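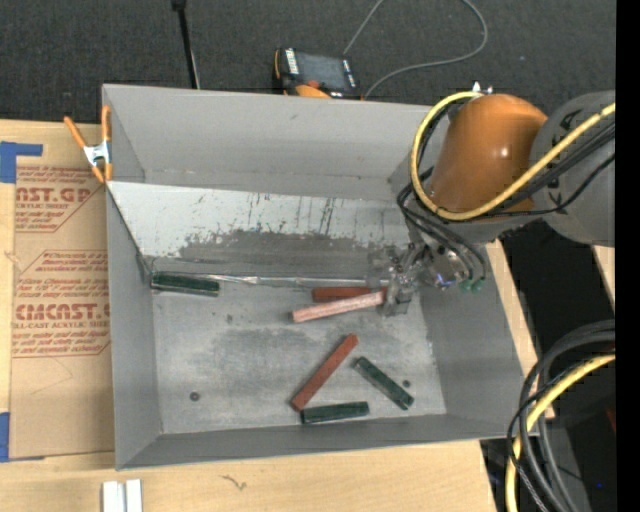 Pink and green blocks in a gray bin with a sloped panel at the rear.

At the school in Putport, the color of a block was for many years only a matter of taste. The children took what they liked, and in the evening everything went back into one crate. Now the color means something, and the teachers tell me that the tidying has become the most loved part of the afternoon.

I visited in March, when the big hall is still cold and the children build with their jackets on. The set they use comes from Prumidov, a small workshop which makes long blocks and nothing else. A full set has 100 pieces. The school has bought several over time, and its stock list says 1,023, a number that the older children know by heart and like to correct.

The rule is simple. Green blocks are for the ground, pink and red ones are for everything that stands on the ground. A wall may change its color only at a corner. This rule was made by the children themselves after a long quarrel about a bridge, and it hangs on the door in their own handwriting.

For the storage they tried first the cloth bags of Mikgate. The bags are light and cheap, but the long blocks stand up inside and push through the seams. After one winter the school changed to open bins. A bin is heavier to carry, but you can look in from the top and take the block you want without emptying all of it on the floor.

I asked if it is not better to stack the blocks in neat rows. In the Berchtold building club, one valley farther, they do it so, with 53 blocks in every box and a paper label on the lid. In Putport they let them lie as they fall. A block that lies across another one is easy to grip with a small hand, and a full row is not.

At four o'clock the bell rings and the towers come down. The green ones go in first.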